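Home / Community / Cloth swap returns to Tinorthorpe hall

Cloth swap returns to Tinorthorpe hall

Get your scrap bags out, Tinorthorpe! The winter cloth swap is back in March after a year off, and the organisers have taken over both rooms of the community hall to fit everyone in (last time the queue went down the steps and halfway to the bakery).

The idea couldn't be simpler. Bring clean towels, tea towels, sheets, curtains or dressmaking offcuts you've finished with, hand them in at the door and take home whatever catches your eye. More than 300 people came through at the last swap, and the colours on those trestles were a joy, all that mustard and teal and rosy pink heaped up together. Even a single face washer is welcome, so don't hold back because your pile is small.

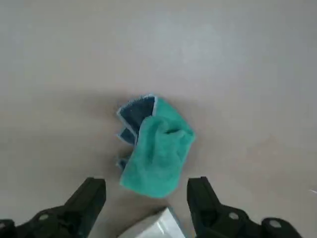 Niltia wrote in to say the best find last time was a stack of old flannelette sheets, now living a second life as pyjamas for three grandkids, and could there please be a proper table for flannelette this year? There will be! It's going beside the kitchen hatch, next to the wool.

Also new is a mending corner, run by the Grarneo sewing circle. They'll be showing how to bind a frayed towel edge, patch a sheet so the patch lies flat, and turn a worn bath towel into a bath mat by quilting two layers together. The circle has been practising on its own linen cupboards for months and the samples are gorgeous. Machines will be set up and threaded, but if you have a favourite pair of scissors, pop them in your bag with your name on them.

There's a lovely display planned for the small room as well. The Miyazaki quilt group is lending 5 of its indigo quilts, stitched entirely from recycled workwear, and members will be on hand to talk about the dyeing. Please look with your eyes only, as the older pieces are fragile.

Doors open at 2 pm and the swap runs until 7 pm, with tea, coffee and lemon slice from the kitchen all afternoon. Entry is a gold coin, and the takings go towards new blinds for the hall.
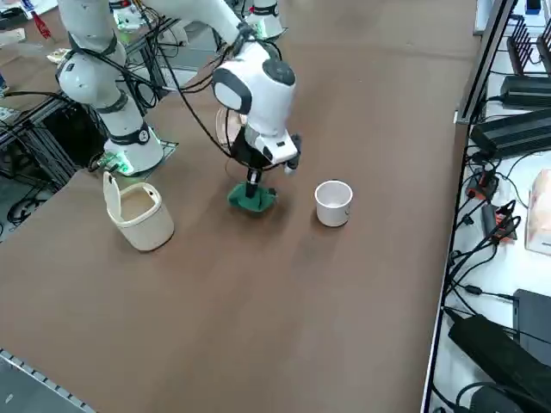 What happens to the cloth that's left over? The good towels and blankets go to the animal shelter, and anything too thin for that is cut into cleaning rags for the workshop at the high school.

Drop-offs ahead of the day can be left in the blue tub inside the library foyer during opening hours. Please tie bundles with string, keep pillows and doonas at home (there's just no room to store them) and give everything a wash first. Parking is behind the hall, off the lane, and the ramp door will be open all afternoon for prams and wheelchairs.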